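4.2 What we bought, and what we should have bought

When I wrote the first budget for this project I did what most people in a small lab do: I started with the robot arms and spent whatever was left on everything else. The Triment arms took 61 percent of the money before we had a table to bolt them to. I was pretty happy with that at the time (the arms are lovely!), and it took me most of a summer to see how lopsided it was.

Our day-to-day work was collecting demonstrations, and for that the arms mostly sat under a cloth. People did the tasks by hand, with hand-held grippers, and the data went into training later. So the gear that got used every day was the cheap gear, and the cheap gear was what we had bought too little of. We ordered one pair of grippers from Medomar with no spare fingers. When a finger cracked in August we waited 33 days for a replacement, and I spent a good part of that wait filling in purchase forms for things I should have put on the first list.

For the second round I turned the whole thing upside down. I wrote out a normal recording day, from switching on the lights to copying the files, and put a price next to every object somebody had to touch. It was a dull afternoon but a very useful one. The list had plenty on it I had never thought of as equipment: work boards, rails, tripods, floor tape, food containers with lids, long cables, short cables, the adapters that go between the two. Segers quoted us for the stands and rails as one order, which saved a round of shipping, and Benlow supplied the boards cut to size. Neither quote was the lowest we got, but both firms would sell us one extra of anything at the same unit price, and by then I cared about that a lot more.

We also split the money differently. Instead of one equipment line we kept 3: things that move, things that hold, and things that wear out. The last one is where I had gone wrong before. Finger pads, cables and props all wear out at their own pace, and our university treats them as supplies, so they can't be paid for out of the equipment line once the year has started. If your office works the same way, ask early. I asked late and ended up buying cables with travel money, with permission, after a number of emails I would like to forget.

Figure 6 shows a two-handed task on one of the boards, done with a pair of the hand-held grippers. The props for this task cost less than lunch, and the grippers and what stands around the board are where the second budget went.

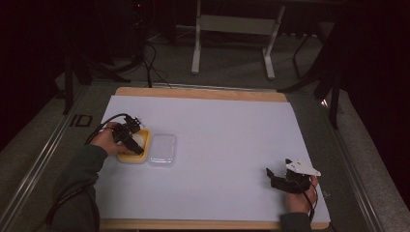 Figure 6. A demonstration with two hand-held grippers, the left one over the yellow container and the clear lid lying next to it.

Should a small lab buy the robot arm first?
Wait on the arm until you have a few weeks of recordings you trust, and spend the early money on grippers, spares and a solid place to work. The arm will still be for sale later, and by then you'll know what reach and payload you need.

I'd add one thing on timing. Our orders came in over several months, and each late box held up something that had already arrived, so the second time I sorted the list by delivery time before I sorted it by price. The Segers order went out first for that reason, even though the stands were nowhere near the most exciting thing on the page. The Benlow boards went next, and the spare fingers went in with the first gripper order this time. Section 4.3 gives the running costs for the same setup, including repairs, which we had left out of the first budget completely.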